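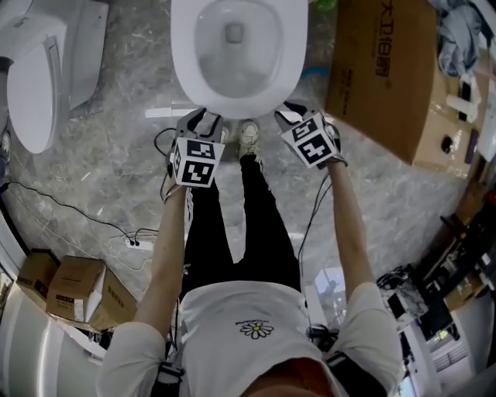
A white toilet on a gray marble-patterned floor

Visit to the Prakside diabetes center, open day
11/28/18

My mother has type 2 diabetes since many years, and I cook for her most evenings. So when the Prakside center opened its doors to families, I took the early bus and went. I write down what I saw and heard, for the other members of our group who could not come.

We were 23 visitors, divided in two groups. Mine was guided by Heledd Bevan, a dietitian. She started in the teaching kitchen and not in the clinic, which I liked. On the table were plates with normal food: rice, lentils, a baked potato, bread from the bakery next door. We had to guess the carbohydrates of each plate. I was wrong with the rice by a lot. She told us to weigh the food at home for 2 weeks, and after this the eye learns it.

Someone asked about cinnamon and green powders. Heledd was polite but clear – she does not recommend them in place of the medicine, and she wants to know what people take, also if they bought it at the market. A woman near me wrote this down and underlined it.

After the kitchen we went to room 505, where the foot nurse works. She showed the thin nylon thread that she presses on the sole to test the feeling. I tried it on my own foot. She said to look at the feet every evening, between the toes too, and to use a mirror if bending is difficult. My mother does not do this. We had a small discussion at home.

The lunch was lentil soup with dark bread and a salad of white cabbage. The soup needed salt, in my opinion, but I ate two bowls. Coffee cost extra.

In the afternoon Lucrezia Pagano spoke about low blood sugar. It was the best part of the day. She has lived with type 1 since she was seven, and she keeps glucose tablets in each coat – even in the coats she does not wear any more. She explained that one should check again after fifteen minutes and not eat the whole cupboard in panic. Many people laughed, I think they knew the situation.

The talk about insurance papers was too fast for me and there was no handout.

The next open day is in May. Entrance is free, but you must register at the front desk. From the station take bus 7 to the last stop and walk up the hill.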